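# Heker audiobook player, after two months of evening use

I bought the Heker because I wanted to listen to books without having my phone in the room. It plays audiobooks and nothing else. There's no browser, no music store and no messages. You load it from a computer with a cable, or borrow titles through the Grimico library app and send them over your home network.

The player is small and light, with five buttons and a plain gray screen that shows the title, the chapter and the time left. The buttons click firmly enough that I can work them in the dark. Play is the big one in the middle. Skip goes back 15 seconds by default, and you can change that in the settings.

I started with a long Victorian novel, unabridged, 37 hours. The Heker kept my place the whole way through, including one night when the battery died in the middle of a chapter. It picked up a few seconds before the spot where it stopped. My old player would have sent me back to the start of the file. 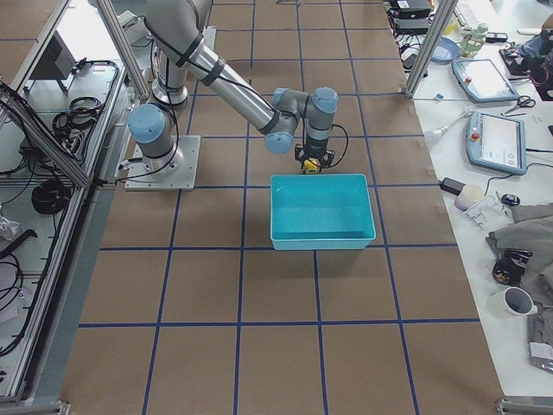 Sound is good for one voice and less good for anything more. A single reader comes through clear at low volume, even through the built-in speaker. Full-cast recordings are harder to follow, and a radio play with storm effects was muddy until I plugged in headphones. Speed control runs from half to double. At 1.25 most readers still sound normal. Past 1.5 the ends of words start to get clipped.

The library side needs work. I have 164 titles loaded, and the only sort options are by title and by recently played. There is no way to sort by reader, and that's how I pick half of what I listen to. An abridged and an unabridged copy of the same book show up with the same name, so I had to rename my files on the computer to tell them apart. Grimico loans come in labeled properly, but they disappear on the due date without any warning. I lost one with 2 chapters to go and waited three weeks to get it back.

Storage is fine. Heker says it holds around 200 books, and that seems fair if you mix long and short ones. Charging takes most of an evening. I charge it once a week.

I also tried the Tahiri, which costs less. It has a nicer screen, but it forgets bookmarks when you switch books, and I tend to have a novel and some short stories going together. I sent it back.

If you mostly listen to one book at a time and want something simple by the bed, the Heker does the job well. If you have a big collection and care about who's reading, wait and see whether the update promised for September adds better sorting.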